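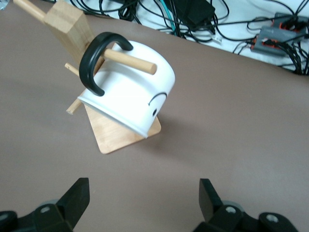
A white mug with a black handle on a mug tree.

Keep the office kitchen

November 27, 2025

So they want to shut the kitchen. Third floor, Keltbridge House, the one with the bad fridge. The plan is out this week and in its place we get a Furnska machine in the lobby, pods, paper cups, tap your card. "A modern refreshment offer." I have 15 minutes before my next call so this will be quick.

I'm against it. Obviously.

First, the money. 86p a cup. Doesn't sound like much. Have two a day, five days a week, and see how you feel by March. A box of tea bags and a kettle costs next to nothing and lasts us ages. The building saves on cleaning, fine – we pay for it instead, one tap at a time.

But the money isn't really what bothers me. It's the standing around. Four minutes waiting for a kettle is the only time I ever speak to anyone from accounts. I found out about the Lodhi contract next to that sink. I got help with a spreadsheet I had been crying over for two days, from a woman whose name I still don't know. You don't get that in a lobby with a queue behind you and your coat on.

And mugs. People laugh but I mean it. Bringing your own mug to work is a small way of saying you live there a bit. Someone's is chipped, someone's has a football team on it, someone's is far too big. You learn whose is whose and you learn not to touch them. A paper cup says you're passing through. Maybe that's what they want us to feel, I dont know.

Yes, the kitchen gets filthy. Yes, there was the soup. I've left a spoon in the sink myself, more than once, and walked off. The answer to that is a rota and a bit of shame. When the firm upstairs, Enar, lost their kitchen they were told it was about hygiene too, and now they all eat at their desks. Go up there at lunch, you can hear the keyboards being chewed on.

There was a survey, apparently. 71 replies, and the only question was which pods we'd like. Nowhere to tick "none, leave the kettle alone". I wrote it in the coments box. Several of us did.

Replies close on Friday at noon. Send one, even a rude one – and if you're on the third floor, please wash up tonight.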